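Clutter (household)

Clutter is the build-up of objects in a living or working space beyond what the space, or the patience of its occupants, can hold. The word is related to "clot," and a person trying to close a kitchen drawer on a potato masher will see the connection.

Definition

There is no agreed point at which belongings become clutter. The term is almost always applied to someone else's things. One's own are called supplies, projects or, in severe cases, a collection. Most writers on the subject separate clutter from dirt, which can be washed off, and from hoarding, a recognized disorder with its own treatment.

Causes

Objects enter a home easily and leave it with difficulty. Gifts, free tote bags, spare buttons and the cables of dead telephones arrive without anyone deciding to own them. Removing them calls for a decision, and often a drive. Attics, basements and garages put the decision off, in some families for several generations.

Flat surfaces are especially prone. A hall table bought to hold keys will hold keys for a short time, and then mail, gloves, a library book and a light bulb of uncertain health. The keys are by then somewhere else.

The junk drawer

Many American kitchens keep one drawer for items that belong nowhere. Typical contents include tape, birthday candles, soy sauce packets and batteries stored without regard to whether they work. In the town of Zundovley, a junk drawer contest is held each September. Entries must come from a drawer in daily use, and 9 prizes are given, one of them for the oldest takeout menu. The event drew 200 drawers in its best year and has since banned mousetraps.

Remedies

Advice on clutter is itself a large source of clutter. The Mevura method allows a household 800 objects, a limit that goes badly once somebody remembers the forks. The Eshun system requires two items to leave for every one that arrives, and followers are said to become very hard to shop for.

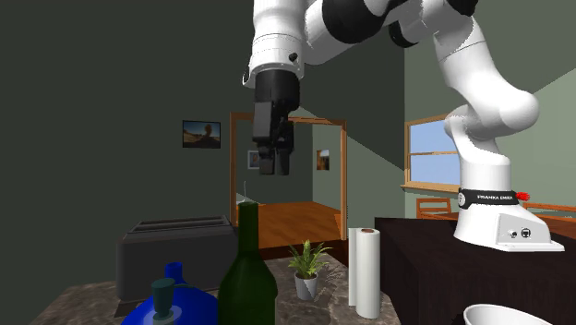

Tabletops are the usual test of any method, being the first surface to fill and the first that guests see. Designers of furniture and of make-believe rooms alike favor dark tops, which show dust at once and crumbs soon after. The simulated room has a nearly black table, a brown and grey counter with objects on it, and a robot arm whose gripper hangs empty above them, a posture familiar to anyone who has stood over a desk wondering what to pick up first.

Storage products

Bins, baskets and drawer dividers are sold as a cure. Critics point out that a full bin takes up more room than its contents did. The Detow box, a lidded container with a space on the front for a label, remains popular, and the label most often written on it is "misc."

See also: Attic; Garage sale; Spring cleaning; Tote bag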